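Flasura Bread Basket, Small: Three Months In
Review by Benito Casado

I bought this basket because my old one, a wire thing I inherited with the apartment, kept stamping a grid into the bottom of every soft roll I owned. It left a grid on the table too. The Flasura is wicker, shallow, a rounded rectangle, and it has so far stamped nothing on anything.

Let's get the size out of the way. The label calls it a "family" basket, and I would like to meet this family. One braided roll and a bun sit in it very nicely. A full loaf from De Smet hangs over both ends like a tall man in a hotel bathtub. If you slice the loaf first you're fine, but then you have to eat it all that day.

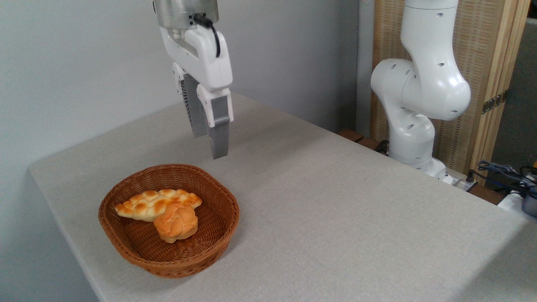 The rim is the best part. It's thick and rolled, easy to grab with one hand while the other is busy with the butter, and it hasn't worked loose anywhere. The reddish-brown finish is shinier than I'd have picked. My neighbor Josefien says it looks like a basket that has been to the dentist. Against a plain gray tablecloth I've come to like it.

Now, crumbs. The weave is tight and crisscrossed, and poppy seeds go into it to live out their days. Turning it over and slapping the bottom gets most of them. For the rest I use an old toothbrush, and 2 minutes of that every other week is about what I'm willing to give a basket. The care tag says no dishwasher. I believed it.

It came with a liner that shrank in its first wash to the size of a cocktail napkin. I use it under the sugar bowl.

Four stars. I'd buy it again, one size up.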